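4 Setting up the burger station

4.1 Before you start
The arm must be homed and the program set to Cruzado. Keep the stop button within reach.

4.2 Laying out
1. Put the white tray on the table with its raised rim facing up.
2. Set the clear bins to the left and right of the tray.
3. Stand the toy food on edge in the bins so the fingers can close on each piece.
4. Enter 300 as the approach height and 38 as the closing force.
5. Press Start. The bun base goes down first, then the lettuce.

Caution: do not reach over the tray while the arm is live. Press Hold and wait for the amber light.

Note: if a piece is dropped, put it back in its bin and repeat from step 5. After 3 drops, stop and check the finger pads. 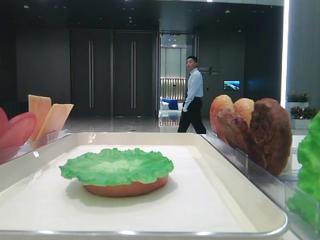

Drarbridge Student Robotics Club, Build Group

The base and lettuce should sit near the middle of the tray, with cheese and tomato on the left and the patty on the right. If the stack is off centre, run the Flella check in section 6 before adding the patty.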